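The Greltard

The year the Greltard closed I was its last projectionist, and if you have ever lived in a town with one movie house you will know that this made me a kind of minor official, somewhere between the dogcatcher and the priest. People stopped me in the grocery store to complain about endings.

Recep Saraç complained the most, and the best. He had written a novel when he was young, a quiet book called Kernstead, about two brothers who keep bees and don't speak to each other for a whole winter, and a studio had bought it for nine hundred dollars more than he'd ever seen in one place. The picture they made of it had no bees. It had one brother, a motorcycle, and a fire. It did very well.

"They kept the title," he would tell me, leaning on the candy counter while the popcorn went around. "I will say that for them, Idris. They spelled it right, too."

He had never watched it. He'd read the reviews, and he'd had the plot told to him by a barber, and that had been plenty for going on thirty years. So when I came to choose what to run on our last night (the owner left it to me, bless her, she was busy selling the seats), I thought about it for most of January and then I drove out to his house and asked him.

He made coffee first. He always made it as if somebody important were coming after me. Then he sat down and looked at his hands and asked how many people the Greltard held these days.

"It holds 325," I said. "We'll get 50 if it doesn't snow."

"And if it snows?"

"You and me, and Mrs. Chukwu."

That seemed to settle him. He said he thought he could stand it in front of Mrs. Chukwu, who slept through everything after the trailers anyway and had once slept through a fire drill. 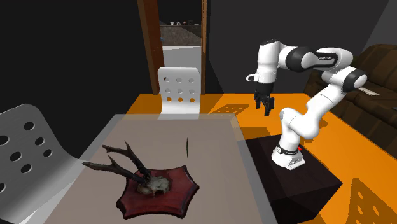
It snowed, of course, though not enough to keep folks home, and by seven the lobby was full of wet coats and people telling each other where they'd sat on what occasion and with whom. Recep came in his good brown suit. He took the aisle seat in the fourth row, and I went up the stairs to the booth, which I'd climbed so many times that my knees knew which step was the short one.

I watched him more than I watched the picture. He sat very straight through the motorcycle. He put a hand over his eyes at the fire, though I could see his shoulders going and I knew he was laughing. Then there's a bit near the end, hardly a minute, where the brother comes into the kitchen, sets out two cups, looks at them, and puts one back. I had run that reel a dozen times and never thought a thing about it. Recep took his hand down from his face.

When the lights came up he stayed where he was, and I came down and sat in the row behind him, and we listened to the coats go out.

"The cups are mine," he said after a while. "Page nine. I'd forgotten I wrote that."

I told him it was the best thing in the picture, and he said well, naturally, and asked if I would mind running that last reel again before I shut off the lamp. Mrs. Chukwu was still asleep across the aisle, so I took the stairs as softly as I could and threaded it up.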